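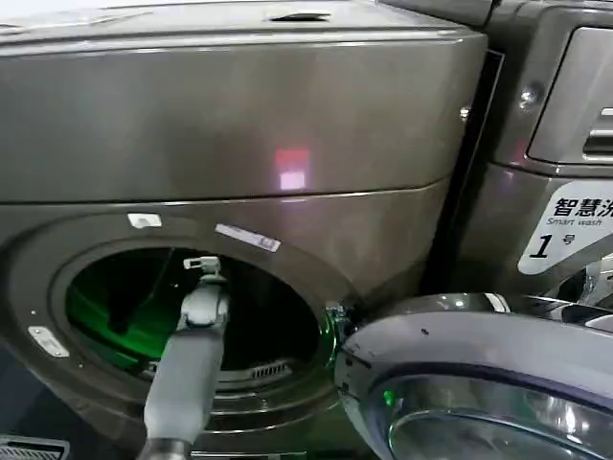
Arm inside the drum opening, door open. Attachment to ticket 160.

Home Tickets Build Notes Members Log In

Ticket 160: Arm stops on entry to washer drum
Opened by: Higinio Varela
Assigned to: Jacinto Galindo
Workshop: Stomlow Shared Workshop
Build: Vallell laundry arm
Status: Open, pending second test
Opened: 29th April

Summary of fault
The arm halts with a position error when the gripper passes the rim of the drum. The error was recorded on 9 of 26 attempts. No error is recorded when the same path is run with the arm clear of the machine.

Actions taken
1. The shoulder joint was returned to its home position and the zero offset was entered again. The fault remained.
2. The entry path was raised by 16 mm. The halts became less frequent, but the gripper then approached the upper part of the rim too closely for regular use.
3. The wrist cable was found to be clamped too short. At full reach it pulled against the wrist motor. The clamp was moved back one position and the cable was tied again.
4. Depth readings taken from the polished drum were found to be unreliable. Members are asked to use the stored drum position until the Ayala filter has been installed.

The second test is to be run at reduced speed with a single garment in the drum. Results are to be entered under this ticket by the assigned member. 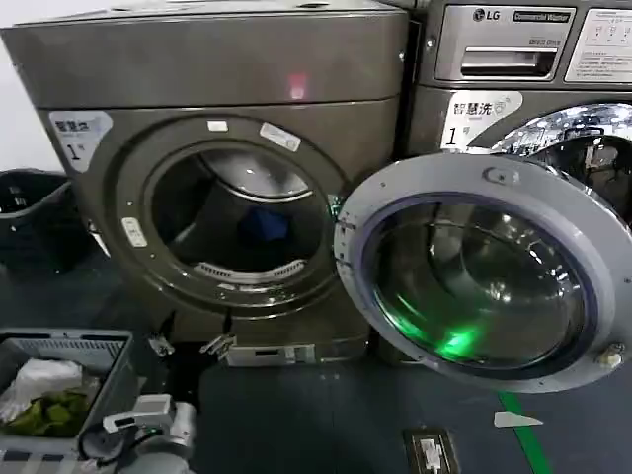
Is it necessary to repeat the full calibration after the wrist cable clamp has been moved?
Only the wrist joint must be calibrated again. The shoulder and elbow values may be kept, provided that those joints have not been unbolted.

Related tickets
Gripper fingers fail to close fully on thin fabric
Vondville motor driver reports low voltage at startup
Emergency stop button replacement, September
Request for longer wrist cable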